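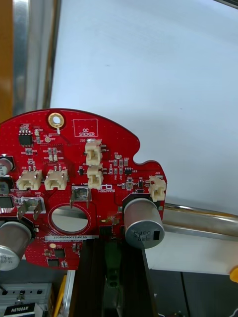
*Fig. 2. Connector side of the red board: J19, J20, J22 and the +10V and GND tabs.*

## Getting to know the board

This is the fun part of the Jelano build! Before you run a single wire, spend a few minutes with the board in your hand and learn where things live. Almost everything you'll touch during set-up is printed right on the red surface in white, so you won't need to keep flipping back to these pages once you've found your way around.

Start with the gold-plated hole near the top edge. It makes a great landmark, and all the directions in this section assume you're holding the board the way it appears in Fig. 2, with that hole at the top and the box marked QC STICKER to its right.

> **Caution:** Disconnect the supply and wait 7 minutes before you handle the board. The big capacitors can hold a charge after the power is off. Never bridge the +10V and GND tabs with a tool, a ring or a watch strap.

### Before you wire

1. Lay out a clean, dry cloth and clip on your wrist strap.
2. Pick the board up by its edges. Try to keep your fingers off the little black eight-pin chip and the tiny parts crowded around it.
3. Find J20, near the upper center. There's another cream-white connector directly beneath it, so read the label before you plug anything in.
4. Find J22 out on the right lobe, close to the edge of the board.
5. Find J19 on the left. It has a neighbor sitting right beside it in the same row, and they're very easy to mix up (I've done it, and so has Vitalii Fedoruk, who drew the wiring chart).
6. Wrap a tag of masking tape around each lead and write its J number on it. You'll be so glad you did when the cover goes on.

### Connecting the leads

1. Slide the red supply lead onto the metal tab marked +10V, in the center of the board.
2. Slide the black lead onto the tab marked GND, on the left. Push straight on, and hold the board steady from behind with your other hand. The fit is snug!
3. Plug in J20, then J22.
4. Finish with J19. Line the plug up with the two metal pins and press down evenly until it seats.
5. Give every lead a gentle tug. If one moves, take it off and seat it again.

**Note:** Pull on the plug body, never on the wires. If a plug feels stuck, rock it a tiny bit from side to side.

### A quick look at the capacitors

The large silver can on the right lies on its side, and its end cap is printed with 330, 16V and a black polarity stripe. A second one is mounted the same way at lower left. Check that both ends are flat. A bulging or damp end means the board should go back to Nenport before you power anything up.

### First power-up

1. Keep the large round cutout clear of loose wire.
2. Switch on and watch for 20 seconds with your hand near the switch.
3. Put your meter across +10V and GND, and write the reading on your build card.

Section 7 covers the cover and the feet. Wiring steps checked by Ditte Kragh, 28 August 2023.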